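Dressing Three Generations: Our Capsule Collection for the Kurkthorpe Spring Show
Project report, Fashion Communication, second year
Barnabás Farkas and Ernő Kiss

Why we picked this

We both love those holiday fashion shoots where a whole family turns up in matching colors, and we wanted to find out how hard it is to make one! Our idea was a small collection called Purves, with nine looks that a grandparent, a parent and a teenager could all wear in the same photo without anyone looking like they lost a bet.

Research

We started in February with a survey at the Sarnusard shopping arcade. We got 289 replies, way more than we hoped for, and people had a lot to say (one woman wrote on the back of the sheet and then asked for another). Most wanted family outfits that share a color but keep different cuts. Hardly anyone liked identical prints. Older shoppers asked for sleeves and pockets, and the teenagers asked for anything that wasn't beige.

That settled our palette: light blue, rust and cream.

Making the looks

Ernő drafted the patterns and Barnabás handled fabric and styling. We bought most of our cotton jersey from Zurach, which had a great rust shade but ran out of cream halfway through, so looks 7 and 8 ended up with more blue than we planned. We like them better now. The long tunic took three tries before the neckline sat right.
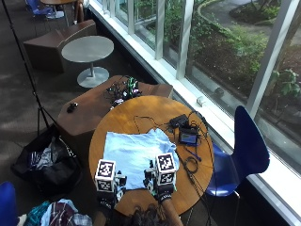 A light blue T-shirt laid flat on the round table.

The shoot and the show

We shot the lookbook in March, starting at 7 in the morning to get soft light through the studio windows. Our models were Ernő's aunt, his cousin and his grandfather, who turned out to be a natural. The lookbook page has had over 4,000 views, and the rust jacket is the clear favorite in the comments.

What we would change

Book the studio for longer, buy all the cream fabric at once, and fit the trousers on the models before hemming. We also want to add children's sizes, and Barnabás has already started sketching a tiny version of the rust jacket.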